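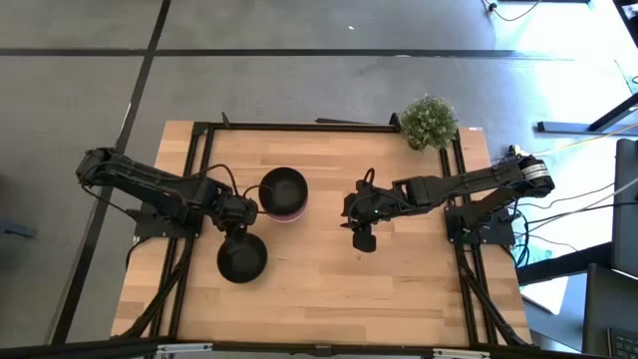

*top as of tonight, both bowls and the plant still on it*

**Butcher block top on concrete floor — oil again or leave it?**

**flarklow_ben** — June 29, 2020

quick one, heading out in a bit. Wood top is the striped butcher block kind, sits inside a black aluminum extrusion frame. Got it from Celen in February, oiled it once and then kinda forgot. Questions:

- oil again now or wait till it looks dull?
- do I need felt under the bowls? two black ones, one has a pinky mauve base
- plant on the corner, tan pot. bad idea?

No finish on it except the oil. Thanks

---

**gravelpit692**

Oil it. Light wood like that goes gray around anything damp and then you're sanding. Two thin coats, wipe off the extra, leave overnight. Done.

And get the plant off there.

---

**mossandmortar**

Disagree on the plant. Saucer under it and you're fine, I've had one on mine forever. Looks nice too, love the little pale flowers! What is it?

---

**flarklow_ben**

no clue what it is, came with no tag. Green leaves, lots of them. I water it maybe too much

---

**gravelpit692**

"maybe too much" is exactly my point. It's half over the rail in your pic, so it'll drip on the frame AND the wood. Water sits in the gap between the two and you dont see it until the edge swells. Ask me how I know

---

**chowdary_shopfloor**

Agree with gravelpit about the gap. Did you leave any room for the top to move? Wood that wide will grow and shrink over the year, and if it's jammed tight in the extrusion it'll cup. I run 2 mm each side. Dry concrete room you could get away with less.

---

**flarklow_ben**

uhh. one side I can slide a card in, other side not really. Does that count

---

**chowdary_shopfloor**

Sort of. Loosen the fasteners a bit, nudge it over to even it out, snug them back up. Don't crank them.

---

**mossandmortar**

ok but back to the bowls — skip the felt. Felt holds crumbs and grit and that's what scratches. Just pick them up, don't drag them.

---

**tinlid2073**

Felt is fine?? Had the same 4 dots under a fruit bowl for years, zero scratches. Cork if you want to be fancy. Dritunport sells a sheet you cut yourself, cheap.

Wouldn't use straight cooking oil btw, goes sticky and smells. Mineral oil or a board wax.

---

**gravelpit692**

Seconding mineral oil. Cork over felt, moss is right about the grit.

---

**mossandmortar**

screenshotting this, gravelpit agreed with me

---

**flarklow_ben**

ok so plan is: mineral oil, two coats, even out the gap, cork under the bowls. Plant gets a saucer and moves in off the rail. Might move it to the windowsill if I find space

Do I do the underside too? it's a pain to get at

---

**chowdary_shopfloor**

Yes. Both faces or it takes up moisture unevenly. One coat under is enough. Ends get extra, they drink it.

---

**flarklow_ben**

ugh. ok. have about half a bottle left so will start on the ends and see how far it goes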